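Drultarex Workshop Notes
How to Budget for a Small Tabletop Robot Arm
Posted 4/28/18

The price on the quote is the price of the arm. It isn't the price of a working setup, and a small buyer can get into trouble in the gap between the two. The steps below follow the order we use when we plan a purchase.

Step 1. Write down the job
One page is enough. List what the arm will pick up, how heavy the heaviest item is, and how far it has to travel. Household items are harder to plan for than boxes. A sponge, a bottle and a bowl on the same table each need a different grip, and that may change which gripper you pay for.

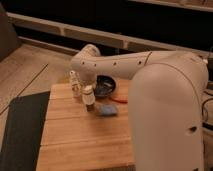
Should I buy the arm or the table first?
Buy the arm first, or at least settle on the model. Its base size and reach decide how big and how stiff the table has to be.

Step 2. Measure the space
Mark the full reach of the arm on the floor with tape, then add room for a person to stand outside it. Measure the distance to the nearest outlet while you are down there. If the arm is going into a furnished room, decide now what has to move.

Step 3. Get two quotes
Ask both sellers to price the same list: arm, controller, gripper, mounting hardware, shipping and training. We asked Ragnarsson and Getstead. The first quote left out the mounting hardware and the second left out shipping, so the totals could not be compared until we wrote back. Ask how long each quote is good for. Ours ran 35 days — less time than our approval took.

Step 4. Price the small things
Put these on their own line so they don't come out of the repair money later:
Power strip and longer cables
Cable ties and floor covers
Spare gripper pads
A mat or other floor covering
Test objects, including replacements for the ones that get dropped
For our site at Drurkwood this line came to $208. We then set aside another $1000 for repairs and parts in the first year.

Step 5. Plan where the cables go
Cables are cheap to buy and annoying to move. Leave enough slack for the arm's full swing, and keep loops out of any walkway. Check which cables come in the box, and how long they are, before you order extras. A cord that lies on the floor beside the base is easy to step on, so price a cover for it.

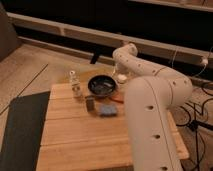 Step 6. Budget the hours
Someone has to set out the objects, run the arm and put everything back. Count that time as a cost even if the person is already on your payroll. Plan on roughly two weeks before the arm does anything useful, and longer if no one on staff has run one before.

Step 7. Set a review date
Choose a month and write it on the purchase form. Ours is October. At the review, compare what you spent with each line of the budget and correct the form before the next order goes out.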